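To: Thérèse Sawatzky, Kokard
From: Chantal Li
22 Feb 2022

**Cevholm place-setting work, second report**

The bowl-and-bread layout is set on the green cutting mat. I still doubt the mat's printed grid helps anyone place things better, and two sessions haven't changed my mind. Shelving is the weaker half: Agarwal's plan looks tidy on paper, and I wouldn't pay for the other 8 shelves yet.

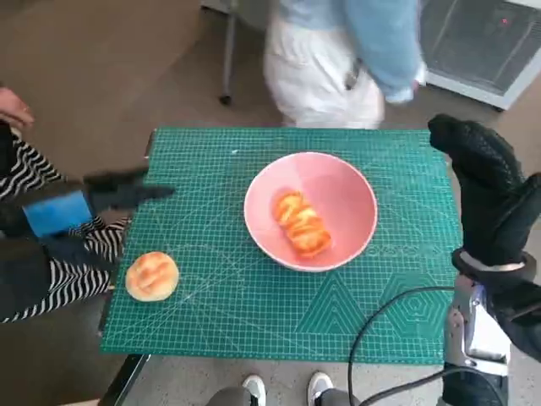
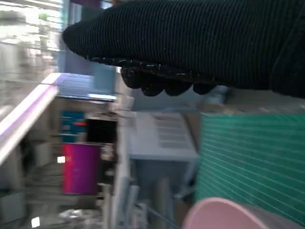
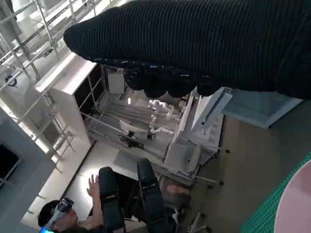
Joltenel's storage quote runs to December. I'd hold it until the plan is redone.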